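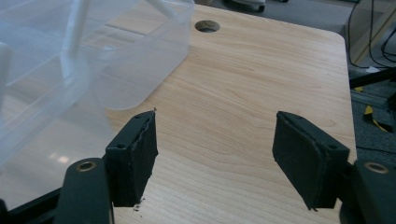 The furniture exchange opened its doors again on 07/05/2019, and the first round of listings went out to all departments the same morning. Staff can now claim desks, tables, chairs and shelving left over from the second-floor move without filling out a purchase request. Most of what is on offer is plain office stock in good shape: light wood tabletops with rounded corners, some with a round cable hole already cut through, along with filing cabinets and a few bookcases. Everything on the list is free to departments. The only cost is moving it, and that comes out of the facilities budget if the piece stays in the building.

The exchange began in December, when the lease on the Hsieh annex ended and its contents had to go somewhere. Mekdes Woldegiorgis in facilities put together a spreadsheet and sent it to department heads, expecting a handful of replies. By the time the annex was handed back, 191 pieces had been claimed. The rest went to Junosik, the resale shop on the north side of the river, which picked them up in one trip.

This time the list is longer, with 334 pieces, and the process has changed in a few ways.

Requests go through the form on the facilities page. Please don't email Mekdes directly. In the winter she had requests coming in by email, by phone and on sticky notes, and two departments were promised the same conference table. The form puts a time on each request, and the earliest one gets the piece.

Each department may hold up to seven pieces at once. When those have been delivered, you may ask for more. Individual staff may request a desk or chair for their own workspace with a supervisor's okay, and those count toward the department's total.

You have five working days to look at a piece after you put a hold on it. The storage room is on the lower level, past the mail room, and the front desk can let you in between 9 and 4. Bring a tape measure. Several of the larger tables will not fit through the older doorways on the east side unless the legs come off, and facilities would like to know that before the cart is loaded.

Height-adjustable desks are being handled separately. Itsuki Honda is keeping that list, and people with a medical need go first. If you turned in paperwork last year and have not heard back, write to him again, as some of the older forms were lost when the shared drive was moved.

Xiuying Lu, who manages the reading room, was one of the first to use the exchange and came back for this round. "We had four different kinds of chairs and none of them were the right height for the tables," she said. "Now we have two kinds, and they fit." Her old chairs are on the current list, under S for seating, and she says the blue ones are better than they look.

A few things are not part of the exchange. Monitors, docking stations and anything else with a plug should go to Kwok-wai Wan in equipment services. Desk lamps count as equipment — this came up often last time. Lockable cabinets without keys are also being held back until Setex, our locksmith, has been in to look at them.

If your department has furniture to give up, use the same form and check the box marked "offer." Please empty all drawers first. The annex cabinets turned up a good many staplers, a pair of dress shoes and a framed diploma, and the diploma still has not been picked up. It is at the front desk.

Deliveries are made in the mornings. Zostivier is doing the heavy moves again, and smaller items will be brought up by facilities staff as they have time. Someone from your department needs to be there to show them where things go and to sign the slip. If no one is there, the piece goes back to storage and you will have to set up a new time.

The list is updated each afternoon. Questions about storage room access go to Myroslav Polishchuk at the front desk.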